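Start and end states for tabletop tasks: the rules we settled on

November 13, 2020
By Khải Mạc

Last updated: January

The first version of our written procedure for tabletop pick-and-place ran to 16 pages and covered wiring, emergency stops and network settings in detail. It had one paragraph on how to lay out the table. Most of the runs I rejected during review were rejected for layout, so the Jerkthorpe bench now works from a second document, which I maintain. This post goes through the parts of it that other groups have asked for.

We have over 3,000 recorded runs with two-arm setups. The old paragraph said the table should be "tidy and ready". Two operators can read that phrase and produce two different tables, and both will be right. A start state has to be written so that a third person can check it from the recording alone.

Containers

A container gets its own line in the task sheet: which one, which way round, and whether it starts empty. Orientation is given by the long side relative to the front edge of the table. For baskets and trays the sheet also names the side the arm is expected to enter from, and the check is made on the fixed view before recording starts.

The rim is treated as an obstacle. Fingers approach from above it and descend inside it. Contact with the rim is logged even when the run otherwise succeeds, and woven rims get a stricter note than smooth ones, as a fingertip can lodge between strands and drag the whole container. In the Heleo trials we logged 9 of these before the rule was written down.
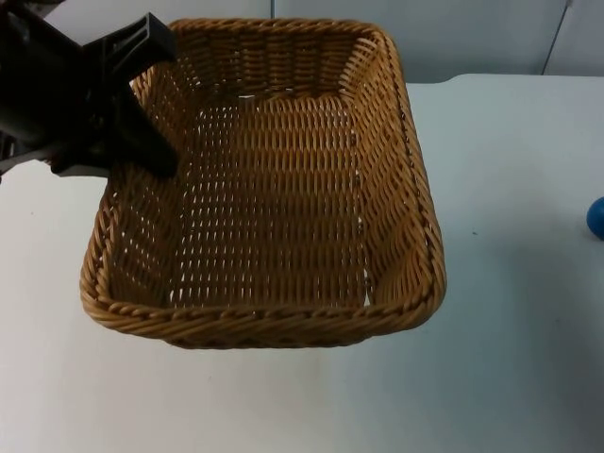 Objects outside the container

1. An object that belongs to the task must be fully inside the fixed view at the start. With the wicker basket and the blue ball, a ball sitting at the far right edge of the view with only a sliver showing does not meet this rule, whatever the arms are doing at the time. If it is the start state, move the ball inward and begin again. If it comes up mid-run, keep the run and flag it.

2. An object that does not belong to the task comes off the table. Pushing it to the side is not enough.

3. Marks and crumbs on a white surface are wiped off between runs. A small dark speck is harmless to the arms but has cost me review time more than once.

Gripper position

A single still will not tell a reviewer whether an open finger over a basket is arriving or leaving. The end state therefore requires both arms to be withdrawn clear of every container and held there before the recording is stopped. Operators tend to stop early. Cárdenas used a two-second hold and we copied it without changes.

If only one arm is visible in the fixed view, the log must state where the other one is parked. "Out of view" is not an acceptable entry.

Colour and background

Black fingers against a white table and a pale wall give good contrast, and we have kept that combination. The weak spot is shadow. A dark finger close to the table merges with its own shadow at the lower edge, and the outline becomes hard to trace. We moved one light and accepted the remainder.

Review

One reviewer per batch, a maximum of 77 runs at a sitting. The reviewer may not be the operator. Rejections cite the rule number and nothing else; discussion goes in a separate file. I had some resistance on this from the Lukton side, where reviewers were used to writing comments next to each run, and the comments were useful. They were also impossible to search.

Still open: deformable items, lids, and what to do when a container shifts during the run but ends within tolerance of its marked position. The current draft calls that a pass with a flag. I expect to change it.

Recent posts
Labelling the parked arm
Tolerance marks on white tables
Lukton review notes, part two
Why we stopped using coloured tape
Heleo trials: rim contact log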